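Tandach open day, anyone else go?

fakirfan
Went up on Saturday and had a lovely long wander. Ronetti had the round table under the glass roof. 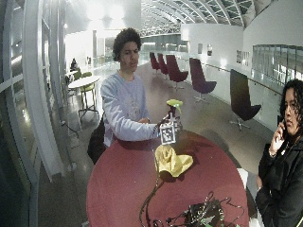 My own interest is teaching by hand, and I stayed far too long. A crumpled yellow cloth is a mean thing to give any robot, so I was glad they had one out.

vurik_owner
Glad you enjoyed it, but I'd have liked an arm doing the job, and 2 hours is a long drive for me.

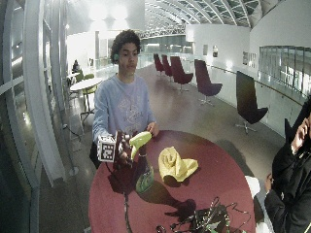
I did get a nice chat about my old Vurik, mind you.

fakirfan
Oh, I disagree, the teaching is the best part! They said 800 tries per task, bless them.

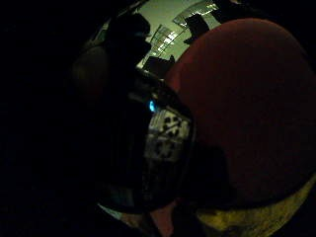 Replies (2)

benchmoss
With you on the arm, vurik_owner. Still going next time, though.

fakirfan
Save me a seat!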